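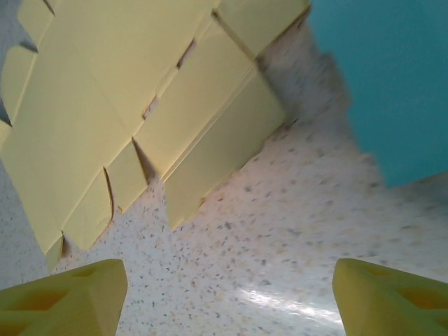 Wrist camera, carton blank on the speckled top, both fingers open.

2023-06-05

Carton cell again. Spent most of the morning on the fingers and the wrist camera, so I'm putting it all down before I forget which screw did what.

The yellow fingers are the second pair off the printer. The first pair had solid tips and were too heavy at the end, and the gripper drive got warm after an hour of cycling. These have the triangular pockets in the top face and they're noticeably lighter. I've done 400 open and close cycles on them with no cracks that I can find with a fingernail. The left one had crept round a bit on its dowel, so I took it off, cleaned out the old threadlock (horrible stuff, use the brass pick and be patient) and put it back square against the stop.

Then the camera. Renata Iturra reckoned the finder was losing the pale yellow card against the white worktop, and I think she's right. The flecks don't bother it much, it's the glare — there's a bright streak low down in the middle, between the fingers, and the speckle just vanishes under it. Where the raised side panel throws a grey shadow the edge comes out lovely, so we want more of that and less shine. I've swung the lamp over by 33 degrees and dropped the exposure 2 steps. Better on the monitor, but I haven't run a proper batch yet.

The other headache is the stepped edge on these Kallico blanks. All those little flaps stick out by different amounts and the finder wants one nice straight line. On the old Rutico cartons it got one! For now I've told it to ignore anything shorter than 5 mm and fit to what's left. The triangular notch in the middle might be a better thing to aim for, nice and dark with a clear point to it. I'd like to try that next, if somebody can tell me whether the notch is in the same place on every size. Maldonado should have the cutting drawings, I've left a message.

Also, for whoever has the cell after me:

Home the wrist before you touch the camera bracket, the cable is short and it will pull.
Finger screws are nipped up, not torqued. The small driver is in the Sorkaritz drawer with the spare dowels.
Old lamp position is marked in pencil on the rail. Please don't rub it off.
Spare fingers: nearly out. I've sent one more pair to print, same file, same yellow.

Still to do: batch with the new lamp angle, the notch test, and find out why the teach pendant beeps twice on start-up. It did that back in November as well and I never wrote down what fixed it.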